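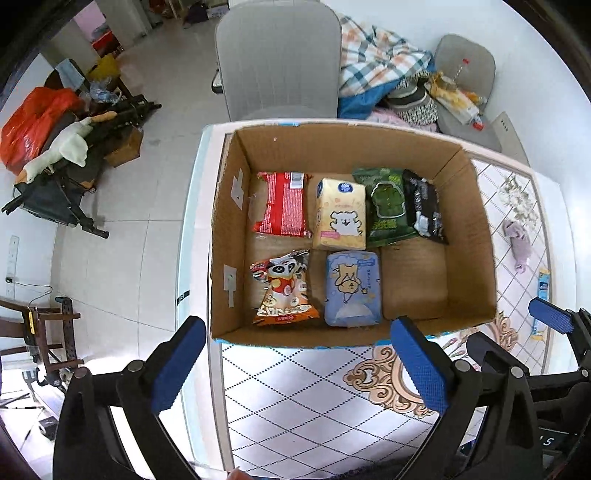 Packing Small Goods — Handout 3: Light Items in a Carton

October — by the course tutor, Pleltetcombe

Most packing guides will tell you that a carton should be full before it is closed. I have my doubts about this as a rule, and this week is about where it holds and where it doesn't. Bring the Wirker sheet if you still have it. We will be arguing with page two.

1. What counts as a light item

Snack bags, tissue packs, pouches, wrappers. They weigh next to nothing and most of them have no firm shape. The Wirker sheet treats them the same as boxed goods and gives one layout for both, which I think is lazy. A tissue pack keeps its corners fairly well. A snack pouch has air in it and gives when you lean on it. Put a heavy item on top and you will find out what the air was for.

2. Rows

The usual advice is two rows, taller things at the back. Fine. It lets you check the contents at a glance and you don't have to lift anything to see what is behind. The claim that rows also stop things from moving is much weaker. Rows stop movement if they run wall to wall. If a row ends halfway across, the last item in it has nothing beside it and will slide the first time somebody tips the carton. 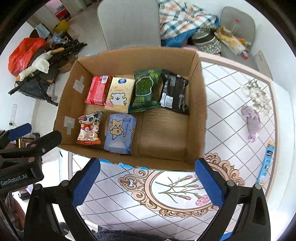

Fig. 1. Six items in two rows, with the right half of the front row open.

Look at the front row in Fig. 1. The panda wrapper is against the left wall with the light blue pack beside it, and then there is bare cardboard. Before you read on, write down what you would do with that space. Last term's answers came in three kinds: add something, pad it, or get a smaller carton. All three can be right. I would want to know how far the carton is going before I picked one.

3. The gap

Skoryk's old notes say to fill every gap with paper. For a carton going by post, yes. For a carton that is being carried across a room and unpacked again, the paper is a waste and somebody has to pick it up afterward. Our own trial last spring used 23 cartons, all hand carried, and the unpadded ones came out no worse. That is a small trial and I wouldn't lean on it hard. The padded ones did take longer to unpack — we did not time it properly, so leave that out of your write-ups.

4. Mixed goods

Tissues next to food: people get nervous about this. If both are sealed I see no problem. Scented tissues are another matter, and so is anything that has been opened.

5. Weight limits

Ernov lists 300 grams as the most you should stack on a soft pouch. I can't find where the number comes from and the people who repeat it can't either. Use it in class for now, but write "source unknown" next to it.

For next time

Pack one carton at home with light items only, in two rows. Draw the layout from above and mark any gap. Carry it down a flight of stairs, open it, and draw it again. Both drawings go in your folder, even if they match. Room 141, same hour as before.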